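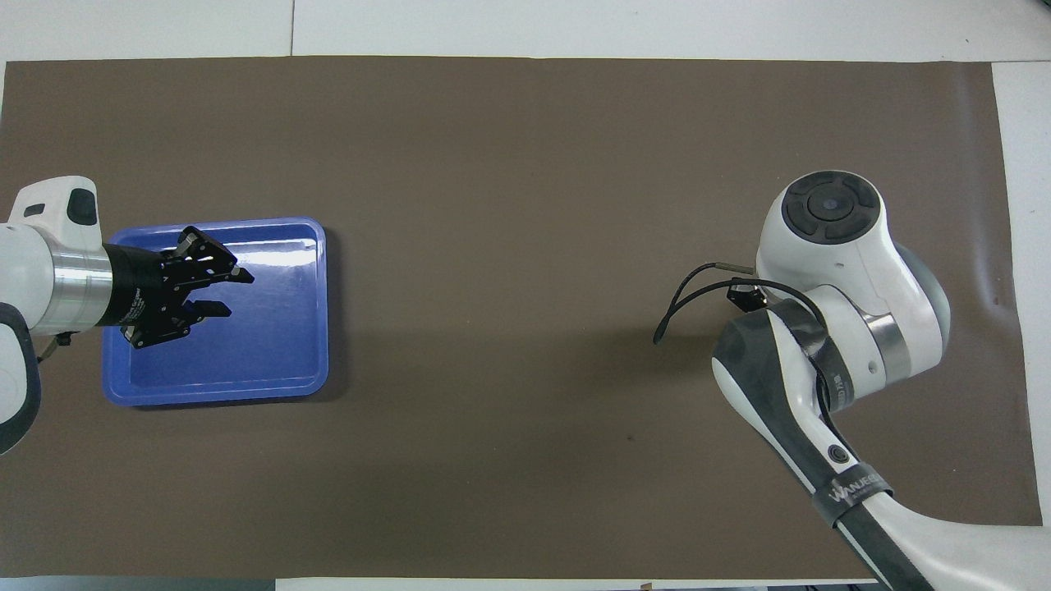 A dark taupe-brown mat covering most of a white tabletop.

Zurlow Opens Table Covering Library for Schools, Clubs and Community Suppers

27 Jun 2019
By Britta Vogler, Zurlow Press Office
5 min read

SKOSTITZ — Zurlow, the family-run maker of mats, runners and cloths for tables of every shape, is delighted to announce the opening of its first Table Covering Library, a lending service that will let schools, clubs, faith groups and neighbors borrow what they need for a supper, a craft fair or a wedding reception and bring it back when the party is over. The library opens its doors this week in the former seed shop next to our workroom in Skostitz, and everyone who has ever tried to make a row of mismatched folding tables look like one long, happy table is warmly invited to come and have a look around.

The collection starts out with 1000 pieces. There are heavy cotton cloths for sit-down meals, wipe-clean mats for painting and pasting, felt underlays that keep dishes from rattling, and a good many table runners in the deep greens and rusty reds that our longtime customers will know from the fall catalog. Each piece has been measured, labeled and folded by hand, and each comes with a small card saying which tables it fits and how it likes to be washed.

"My mother used to lend out her tablecloths to half the street," said Wyn Pumphrey, who founded Zurlow and still cuts most of the samples. "They would come home with gravy on them, or candle wax, and once with somebody's very nice serving spoon folded up inside. She never minded a bit. I have wanted to do this properly for as long as I have had a business, and I'm so glad we finally have the shelves for it."

How borrowing works

Joining is free for schools and registered community groups. Private households pay a yearly fee of $5, and that covers as many loans as they like. Members may keep pieces for up to 2 weeks, and longer loans can be arranged for summer camps and theater groups by talking with the desk. There are no fines for stains. We do ask that borrowers leave the stain alone and tell us what made it, as our laundry room has its own ways with beet juice and would much prefer to meet it fresh.

Borrowers who aren't sure what they need are encouraged to bring the length and width of their tables, written down on anything handy, and our staff will work out the rest with them. If you only know that the tables are "the long kind from the church basement," come anyway! We have very likely met those tables before.

Larger events should be booked ahead. Cloths for gatherings of more than 100 guests will be packed in rolling hampers, which fit in the back of an ordinary station wagon with the seats down, and the hampers are lent along with everything in them.

A gift from an old mill

A good part of the collection comes from Arabzadeh, the weaving mill that has supplied Zurlow with cotton since our earliest days. When the mill cleared out its older stock last November, it offered us the whole lot — bolts and bolts of sturdy plain weave, some of it in colors that haven't been made for many years. Farhad Tabrizi, the mill's head of finishing, drove the last load over himself and stayed for lunch.

"Cloth that sits in the dark gets brittle, and people who make it don't like to think about that," Tabrizi said. "I would much rather see it under a plate of dumplings. There's a mustard yellow in there that I remember dyeing as a young man, and I hope somebody puts it out in the sunshine."

The shelving and the long folding counter were built by Kimidia, a joinery shop two doors down, from floorboards saved when the seed shop was repaired. Customers with sharp eyes may still find the odd painted number along the edges, left over from the days when the boards ran under the seed bins. We asked for them to be kept.

Mending afternoons

Alongside the lending desk, the library will hold regular mending afternoons led by Gumaro Gallegos, whose darning classes at our workroom have had a waiting list for as long as he has been teaching them. Visitors can bring their own table linens, including the ones they have been hiding in the bottom drawer, and learn to patch a burn, turn a frayed hem or work a bit of stitching over a mark that just won't come out. Thread and needles are provided. Beginners are welcome, and so are people who would just like to sit with a cup of coffee and watch.

"A darn doesn't have to be invisible," Gallegos said. "I like a blue one on a white cloth. Years later you look at it and remember who knocked the lamp over."

The full list of pieces, with sizes and colors, is kept in a binder at the desk and will be mailed on request to members who live farther out.

About Zurlow

Zurlow makes mats, runners, cloths and underlays for home and public tables. The company cuts and sews everything in its own workroom in Skostitz and sells through independent housewares shops and by mail.

Members of the press who would like to visit, borrow samples or speak with Wyn Pumphrey are asked to get in touch with Radymyr Ostapchuk at the Zurlow press office.

Contact | © 2019 Zurlow. All rights reserved. | Back to top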